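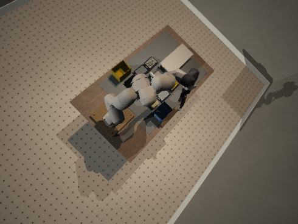 Figure 1. Simulated bench, overhead view. Arm across the mat, gripper near the blue container.

Unit 5: Comparing grippers in simulation before hardware time

Read this before the February lab. The bench model is the Clovholm scene used in Unit 4, with the same table and mat. Only the end effector and its controller settings change between runs. Do not move the arm base in your copy of the scene, or your reach results cannot be compared with anyone else's.

5.1 What is being compared

Two parallel grippers are provided as model files. The Carneo has a longer stroke and a wide palm. The Lamptey has a shorter stroke and thinner finger pads. Both accept the same position command, but the Lamptey model also takes a force limit. Leave the limit at its default for the first set of runs and record it in the log header.

A gripper comparison is easily spoiled by the approach path. If one gripper comes in from directly above and the other at an angle, the results describe the planner. Fix the approach vector first, then the standoff height, then the closing speed - in that order. Each pair of runs must use the same random seed.

5.2 Clearance

Fingertip clearance is measured from the lowest point of the open fingers to the nearest surface that is not the target. Use the collision meshes for this. The visual meshes are smoother and will give a smaller error than the contact solver sees. Tall labware close to the target usually limits the palm before it limits the fingers, so check both.
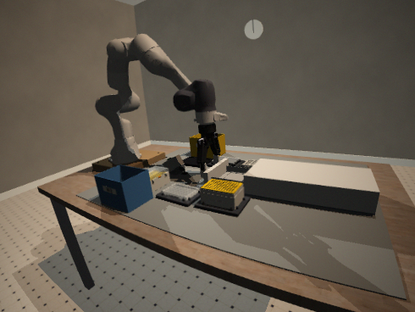 Noelia Calvo objects that mesh clearance flatters the thin-pad gripper: a pad that clears a neighboring rack in the model may still brush it on the real arm, where calibration error adds up to 2 mm. She would report clearance with that margin already subtracted.

The objection is accepted for this unit. Report both values, raw and with the margin removed. A grasp that is clear only in the raw column counts as marginal.

5.3 Procedure

Run 90 trials per gripper, divided evenly among 3 target types. Log the commanded width, the settled width, and the first contact pair. A trial fails if the target slips during the lift or if anything other than the target is touched. Score these as separate failure codes.

Wrist camera settings are covered in the Plurnside notes and stay fixed here. Send questions about the log format to Cecilia Amissah before the lab session. Logs without a header will be returned unscored.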